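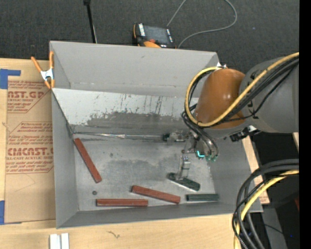
Gray bin on the bench, five bars in the bottom.

I moved the tulip bulbs to a gravel-lined bed this fall, and these are my notes on drainage, mostly so I can compare them next year.

The old bed along the fence held water. I dug a test hole 9 inches deep, filled it twice, and timed the second fill. It took 91 minutes to empty, which is too slow for bulbs. The loss rate over the previous winter matched that. Most of the bulbs I lifted in June were soft at the base plate, and the few firm ones had split into offsets too small to flower.

The new bed is raised. I used the Trellesar edging kit, the tall version, and filled it in layers: coarse gravel first, then a mix of garden soil, sharp sand and leaf mold. The sand matters. Play sand is too fine and packs down, and I made that mistake once already. Mine came from Meireles, sold as horticultural grit, and the grains are uneven enough to keep gaps open.

The same fill test in the new bed took around 3 minutes. That may be too fast for a dry spring, so I added a thin mulch of shredded bark and will check the moisture by hand in April.

Planting depth is measured from the bottom of the bulb to the finished soil surface, before mulch. I set the large Darwin hybrids deepest and the small species tulips about half as deep. Spacing is two bulb widths. I did not add bone meal. The soil test showed plenty of phosphorus, and the dogs dig for it.

Labels are Flastix tags, written in pencil. Marker ink faded on the last set within a season. Pencil is still readable after two winters - I have no explanation for why I keep buying markers.

Still open: whether the wire mesh over the top is needed. Squirrels took a whole row of crocus in October, but they have ignored the tulips so far. The mesh stays on until the first shoots show, then comes off before the leaves grow through it.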